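About Sellell

Sellell is an independent record label for electronic music, based in Wercombe. We release albums, EPs and the occasional 12-inch single, on vinyl and as downloads. The label has two full-time staff and a few people who help with mastering, sleeve design and mail order.

We started as a mail-order list for secondhand techno and ambient records. Our first release was a cassette of live recordings, in an edition of 400. It sold slowly for most of a year and then went in a week after a radio play. The money paid for the first vinyl pressing, and we have worked that way ever since: one record pays for the next.

What we release

Most of the catalog is instrumental. There is a fair amount of ambient and dub techno in it, some footwork, and a few records that shops file under "other." We put out up to 10 releases a year. Artists keep their masters and license them to us for a fixed term. Profits are split evenly once pressing and mastering are paid for, and statements go out twice a year.

Our best-selling title so far is the first Flometti album, which has sold 1,952 copies on vinyl. It has been repressed once and is in stock at the time of writing. 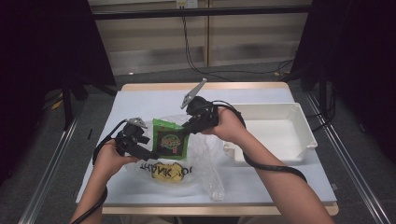
A green snack packet held up over the table.

Sezer

Sezer is our sister label for shorter and more club-focused records. Everything on Sezer comes in a plain stamped sleeve, with no artwork and no liner notes. Digital versions come out on the same day as the vinyl. The two labels share a shop, a mailing list and a stock room, so you can combine orders from both and pay shipping once.

Orders and shops

Orders placed on this site are packed in Wercombe and go out twice a week. Preorders ship when the whole order is in stock, unless you ask us to split it. If a record arrives warped or with a split seam, send us a picture of it and keep the mailer until you hear back. Shops can order from us directly or through their usual distributor.

Demos

We listen to everything, but it can take around two months. Please send a private streaming link with no more than four tracks, and tell us if any of them are already promised elsewhere. Attachments are deleted by our mail filter. We don't take demos by post or through social media.

For press, licensing and remix requests, use the contact form and choose the matching subject line.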